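How does a robot learn to do the washing?

You probably learned to load a washing machine by watching a grown-up and then having a go. A robot can learn in a similar way, but it needs far more turns than you did.

At Dramwood, a team is teaching a robot to handle laundry. They start by collecting examples. An example is a record of one job, such as taking a shirt out of the machine and dropping it in a basket. It has two parts: what the robot's cameras saw, and how each of its joints moved.

For the first examples, a person guides the robot. Ramil Policarpio moves his own arms and the robot's arms copy him. The computer saves everything as it happens. One job makes one example, and then the clothes go back and he begins again.

Ramil's team collected 400 examples in April. They now have 1,722.

Why so many? Clothes are tricky. A cup keeps its shape when you pick it up. A jumper flops, stretches and folds in a new way every time. If the robot only ever saw one blue sock in one spot, it would be lost when it met a towel. So the team changes things. They use different clothes, move the basket and open different doors.

Mistakes are saved too. If a sleeve gets caught, Ramil shows the robot how to pull it free. Calum Swanson checks the examples afterwards and gives each one a label, such as "finished" or "dropped".

Next comes training. A computer program goes through the examples again and again, looking for patterns. It learns which movements usually follow from what the cameras see. Then the robot tries the job without a guide, and the team writes down where it gets stuck. Those are the jobs they collect more examples of.

Words to know
Gripper: the part of a robot that holds things, like a hand.
Joint: a place where a robot's arm or leg can bend.
Training: the time when a program learns from examples.

Try it yourself
Ask a friend to fold a T-shirt using only your spoken instructions. Which step was hardest to explain?

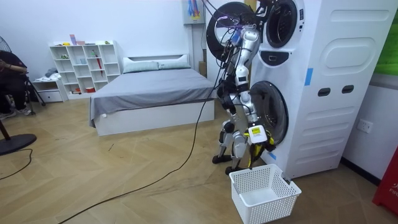 Issue 12

The robot holds a yellow-and-black garment over the laundry basket. The upper door of the machine is open and the lower one is closed.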